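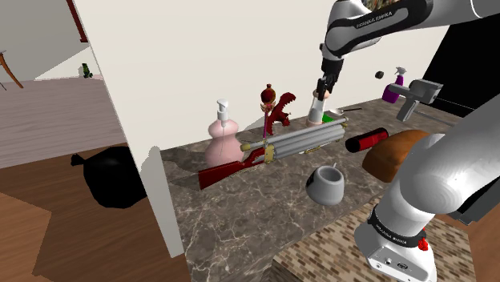 When should the filter cartridge be replaced?
Replace the cartridge after 26 weeks of normal household use, or as soon as the indicator on the filter head turns red.

Section 4: Replacing the cartridge and restarting the supply

This section applies to the Ekel under-sink water filter, models with a single cartridge. Households in Wandville and Hamance are supplied with hard water and should follow the shorter interval given in note 2.

Before you begin

Read all the steps once before starting. You will need a bucket, a dry cloth and the new cartridge in its sealed wrapper. Tools are not required. Allow half an hour, including the time needed to flush the new cartridge.

Caution: The filter is for cold water only. Water above 38 °C will damage the cartridge and may cause the housing to leak.

Removing the old cartridge

1. Close the inlet valve by turning the blue lever a quarter turn, until it lies across the pipe.

2. Open the filter tap and leave it open until the flow stops.

3. Place the bucket beneath the housing. A small amount of water will remain inside.

4. Hold the filter head with one hand and turn the cartridge to the left until it comes free. Lower it straight down.

5. Wipe the inside of the head with the cloth. Check that the rubber ring is in its groove and has no cuts or flat spots. A damaged ring must be replaced (part 522).

Fitting the new cartridge

6. Wash your hands, then remove the wrapper and both end caps. Do not touch the open end of the cartridge.

7. Write the month of fitting on the label, for example November.

8. Push the cartridge up into the head and turn it to the right until the two arrows meet. Do not use a wrench or strap.

9. Open the inlet valve slowly. Inspect the joint for drips for two minutes – if any appear, close the valve and repeat steps 4 to 8.

10. Run the filter tap for five minutes. The water may look grey or cloudy at first. Do not drink it.

11. Press and hold the reset button until the indicator turns green.

Notes

1. If the filter has stood unused for more than 26 days, flush it as in step 10 before drinking the water.

2. In hard-water areas, replace the cartridge every four months.

3. Used cartridges may be returned to any Koo service counter. Drain them for a full day first.

Caution: Never leave the inlet valve open when the cartridge has been removed.

Spare rings and end caps are ordered by part number from the Hamance service desk, which is closed on Thursday afternoons. Letters should be marked for the attention of I-seul Tak, Parts.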